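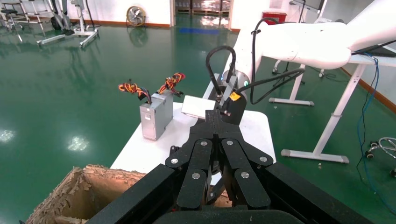
Lemlem would rather we cut the old plugs off altogether and crimped new ones, and she told me so before I had my coat off. Her view is that a bundle of leads kept "just in case" is a bundle somebody will spend a morning untangling in June. Conall disagrees, as he generally does, and I have come down somewhere in the middle.

31 December 2025

A quiet day with half the building away, so I gave it over to the bench supply and its wiring, which I have been promising Benedetta since the summer. The metal box is on the white table with its two bundles out of the top — orange, red, yellow and black, all twisted together and each ending in a proper bird's nest. I do rather like the colours, I must say, but I would like them better with labels on.

What I mean to do, and please shout if you object: tease the knots out by hand (no pulling, Conall!), sort by colour, then trim everything to 300 mm and sleeve it. Lemlem can have her new crimps on the red and black. The orange and yellow keep their old ends until Bethel has found the Jelwood wiring sheet, which I last saw in the drawer under the kettle.

The torn cardboard box can stay where it is for now. I'll ask Balthasar for a sound one, he always has a few flattened behind his door.

Still to get: 18 crimp terminals, 2 lengths of sleeving, and a fresh roll of label tape. Nothing gets plugged in until Benedetta has been over it with the meter.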